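4.2 Button pressing with distractors

Same policy as 4.1, no retraining. Four push buttons on a tray by the sink, colors named in the prompt, order of presses given as text. Training set is 2,251 demos, none with toys or cloth in view. We ran 17 trials per layout. Most misses were orange vs. red, espescially when the arm came in low. Cloth next to the target hurt less than we expected.
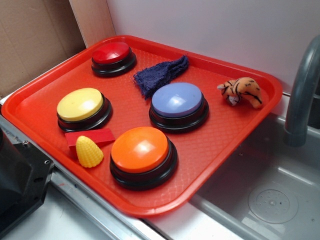
Figure 5. One distractor layout: red, yellow, blue and orange buttons with a navy cloth, plush tiger, toy corn and flat red block.

4.3 Failure cases

Wrong color first, then short presses. Details in the appendix.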